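Gilton two-arm bench kit: review after one budget year

We bought the Gilton kit in September, out of the small equipment line, after a long back and forth over whether to lease. I do the purchasing for our lab and I also have to make the thing fit on a table, so this review is mostly about cost and space.

The base price covers two arms, two grippers, the controller and a box of cables. It does not cover wrist cameras, spare fingers or the extended warranty. Add those and our quote rose by 62 percent. If you are writing a proposal, ask for the full quote first. We had to go back for a second signature.

Setup took two afternoons. The printed manual is thin, but the online one is fine. The arms mount solidly and we have not had to re-tighten anything. Cable routing is the weak point. The bundles hang along the arms and down to the table edge, and the clips supplied are too small for them. Budget for better ones.

For test objects we spent almost nothing. We use a wicker basket, a tray, a tennis racket and whatever else is on the shelf, with paper over the tabletop. Don't let a vendor sell you an object set in the first year. 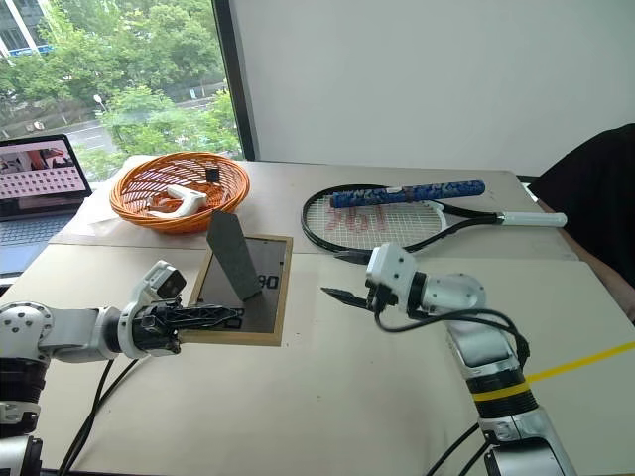
Vandana Bansal disagrees with me on the object set. Her view is that household items are fine for trying things out, but once you want to compare results with another site you need pieces they can also order, and the money should be in the plan from the start. She would take it out of the warranty.

I would keep the warranty. One gripper needed a new finger mount in the spring and the repair was covered, shipping included. Without it we would have paid more than 85 dollars for the part alone.

We also had a quote from Flurkell. It was cheaper, but the cameras were a separate order with a long lead time, and support was by email only.

Would I buy the Gilton again? Yes, with the cameras on the first order and a deeper table.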